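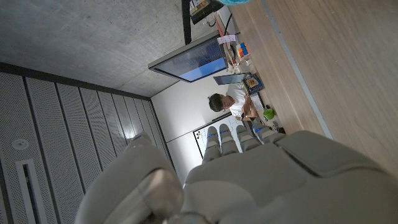 Serrano table cell: hand setup and care

README for the wrist camera and right hand

Maintained by Rocío Beltrán and Troels Lauritsen. Last revised in April.

Scope

These notes cover the right hand of the Serrano cell, the small camera at its wrist, and the table it works over. The arm has its own manual in the Markard folder, and nothing in that manual is repeated here. If the two disagree about power order, follow the Markard manual and tell Troels.

The hand is a Gukument four-finger model with a thumb. The control software is Zallodent. Recordings go to the cell computer first and are copied to the shared drive overnight.

Status lights

Each finger has small lights near the knuckle joints. On our firmware they mean the following.

Steady blue: the finger is powered and answering on the bus.
Slow blinking blue: the finger is waiting for a zero position.
Red: motor fault. Stop and read the log before clearing it.
Off: no power, or the finger connector has backed out.

Blue on all four fingers does not mean the hand is calibrated. The lights only report the bus. A hand that has been bumped can show blue everywhere and still close crooked.

The thumb reports through the software only. Check it on the Zallodent status page.

Starting up

1. Clear the space in front of the hand. Mugs, papers and small parts can stay on the table if they are out of reach of the open fingers.
2. Switch on the arm and wait for it to finish its own checks.
3. Switch on the hand. The fingers will twitch once. Keep your own hands away until they have stopped.
4. Start Zallodent and choose the profile named serrano_right.
5. Run "zero fingers" with the hand open and nothing touching it.
6. Run "zero thumb" after the fingers are done. Doing both together makes the thumb catch on the index finger.
7. Open and close the hand 6 times at low speed and listen. A dry click at the same point in every cycle usually means a cable is rubbing at the wrist.

People may sit at the far side of the table while the hand is powered. They need to be told before the arm moves, and one person stays at the stop button the whole time.

Wrist camera

The camera turns with the wrist, so the room will look tilted in many recordings. Leave it that way. We used to rotate the images during export and it broke the match between the pictures and the joint angles.

Before a session, bring up the live view and check three points. All four fingertips should be inside the picture with the hand open. The back of the hand should be in the lower part of the view in the rest pose. The table should be in focus past the fingertips. If the thumb covers more than it did in the last session, the bracket has slipped. Loosen both bracket screws, push the camera back against its stop, and tighten them evenly.

Exposure is locked at 344 in the camera settings. The unit is whatever the driver uses, and we have not been able to match it to milliseconds. Do not turn on automatic exposure. The wall monitor changes brightness when someone switches slides, and the whole picture shifts with it.

Wipe the lens with a dry microfiber cloth. No sprays.

Looking after the shell

The gray shell over the back of the hand is made of several plastic panels. Dust collects in the gaps between them. Use a soft brush and work along the seams from the wrist toward the knuckles. Compressed air pushes the dust inside, where it ends up on the tendon guides.

Alcohol wipes are fine on the outer panels. They are not fine on the fingertips, which get shiny and lose grip. Clean those with a damp cloth and let them dry before zeroing.

To open the back of the hand:

1. Power off the hand and then the arm. Wait until every light is out.
2. Support the hand on the foam block so that no weight rests on the thumb.
3. Take out the four short screws on the wrist side. The longer ones hold the palm and stay in.
4. Lift the panel from the wrist end. It hooks under the knuckle row and will crack if pulled straight up.
5. Check the ribbon cable for a crease near the second finger. Ours has been replaced once for this.

Put the screws back by hand. The powered driver has already stripped one insert, and the repair is slightly proud of the surface, so that corner never sits completely flush.

Service interval

The hand keeps a count of full grasps. At 2000 grasps since the last service, do the following:

Check tendon tension on each finger with the gauge in the drawer.
Look for wear at the base of the thumb.
Reseat all finger connectors.
Replace the fingertip pads if a thumbnail leaves a mark in them.
Reset the counter and write the date and your name in the log.

The counter does not include partial closes. If a week was mostly pinch tests, do the tendon check early.

Known problems

The last finger on the table side sometimes drifts after a long hold. Opening the hand fully and zeroing that finger alone fixes it for the rest of the session.

Zallodent loses the camera if the USB cable is plugged in after the software starts. Restart the software. Reloading the profile is not enough.

Fault code 84 is listed as overheating, but we have only seen it with a loose wrist connector. Check the connector first, then the temperature page.

The zero routine can pass with an object resting against a fingertip. The finger will then stop short of fully open for the whole session. Look at the hand before you press the button.

Shutting down

Open the hand and move the arm to the rest pose. Stop the recording and wait for the file to close, then quit Zallodent. Switch off the hand, then the arm. Put the dust cover over the fingers and leave the wrist uncovered until it has cooled.

Spare parts

Fingertip pads, short shell screws and one ribbon cable are in the top drawer under the cell computer. There is no spare thumb motor. Ask Rocío before ordering anything for the hand, as the older Gukument connectors look the same as ours and do not fit.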